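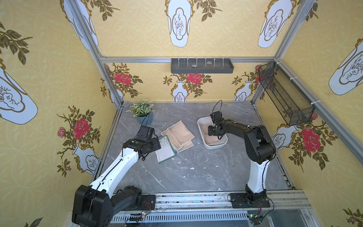 Ticket: Left gripper picks two cards at once, episodes rejected at upload
Project: Pleltasero card sorting
Cell: Sketthorpe, two-arm enclosure
Opened: 2023-03-03
Opened by: Peter Urban
Status: Closed, with one follow-up

Problem

Task is "move cards from pile to tray". The operator drives both arms from the leader handles, one card per episode. The upload check is throwing out episodes with the reason "object count mismatch". I went through 36 rejected episodes by hand. In all but 2 of them the left gripper lifts a second card stuck under the first, and the operator carries on to the tray because it can't be seen from the seat.

The other two are a different fault, see the end.

What I expected

One card leaves the pile, one card arrives in the tray. If the operator picks up a double they should stop, mark the episode as failed and reset.

Log

Checked gripper calibration on the left arm first. Closed position reads zero, open position matches the sheet. No change needed.

Swapped the finger pads for a new pair from the Jusell box. Still getting doubles, so the old pads are back on.

Looked at the pile itself. When the cards are squared up, the fingertips have no edge to get hold of and they pinch whatever is there. When the cards are spread at slight angles, the top one has a corner standing clear. Ran a set with the pile fanned out by hand before each episode and the doubles stopped.

Asked Hubáček support whether we could lower the closing force on the left side only. Reply: yes, set it in the arm profile and not in the session file, as the session file is overwritten at every start. Lowered it by 2 steps. Cards still hold all the way across. One more step down and they slip when the wrist turns, so don't go further.

Tried having the right arm hold the rest of the pile down while the left picks. It works, but it is slow, and it teaches the model something we don't want for this task. Those episodes are tagged "trial" and kept out of the training set.

Reset instructions, changed

Old text said "return cards to a neat stack". New text:

Tip the cards out of the tray and drop them between the arms.
Spread them so they overlap at different angles. Do not square them up.
Change which card is on top each time.
Leave the plant where it is. It moves only when the background is changed for the whole session.
Put the tray back on the right.
Home both arms before pressing record.

Please read this even if you have been on the task since January. The old sheet is still in some people's folders.

The rejected episodes

Don't delete them. The doubles have been relabelled as failures, and the learning side would like some of those anyway. They won't count towards the session total.

Follow-up

In the two remaining episodes the right wrist stream freezes partway through and then catches up. The joint data is fine – only the pictures stop. I reseated the connector and have not seen it since, but I haven't found a cause either. Opened as a separate ticket. If it happens to you, finish the episode, note the episode number there and carry on.

Closing this one. Reopen if doubles come back with the pile spread.

Peter Urban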